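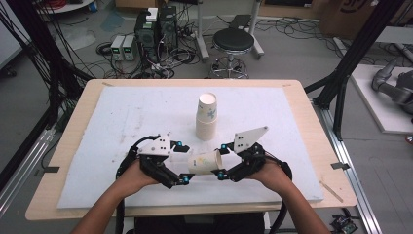

The cups came with the apartment. That was how the agent at Pilora put it, as if it were a perk, like parking. A stack of paper cups, white with blue flowers, left in the cabinet over the sink by whoever had lived there before.

"People usually find a use for them," she said.

I doubted that. I had rented 3 apartments in Dallurden and every one had come with something the last tenant couldn't be bothered to carry downstairs. A shower curtain once. A bag of rice. In no case had I been invited to feel lucky.

The first night I took a cup off the top, drank some water from it and threw it in the trash. In the morning the stack looked the same height. I noticed this the way you notice a bus going by. Paper cups nest, and one more or less is a matter of a rim.

By the weekend I had used a dozen, or thought I had. The stack still came up to the second hinge of the cabinet door. I'm not a person who believes in things. My sister-in-law believes in a tea from Nimri that cures knees, and I have watched her limp to the kitchen to make it. So I got a pencil and made a mark on the inside of the door, level with the top rim, and put the date next to it. Nov 25, 2022.

Then I used cups. I drank water, cold coffee, orange juice. I rinsed a paintbrush in one and kept thumbtacks in another. I laid one on its side on the counter and rolled a marble into it for most of an evening, which tells you what my evenings were. When I went back to the cabinet the stack was a finger's width below the mark.

I'll admit I was disappointed. I stood there with the door open and felt a little foolish, and under that, something worse. I had wanted it to be the cups.

The agent called in December about the lease. She asked if everything was all right with the place and I said the radiator knocked. She asked if I'd found a use for the cups.

"They're cups," I said.

"Some tenants say they last forever."

"Some tenants don't own a pencil."

She laughed, but it was the laugh of a woman with other calls to make. The rent was going up, she said. I said I'd expected that, and I had.

I have 2 left now. They've been sitting up there since before the snow, one inside the other. I bought a glass at the market on Jetora Street, a heavy one, and I drink out of that. The pencil mark is still on the door — I could wipe it off with a thumb.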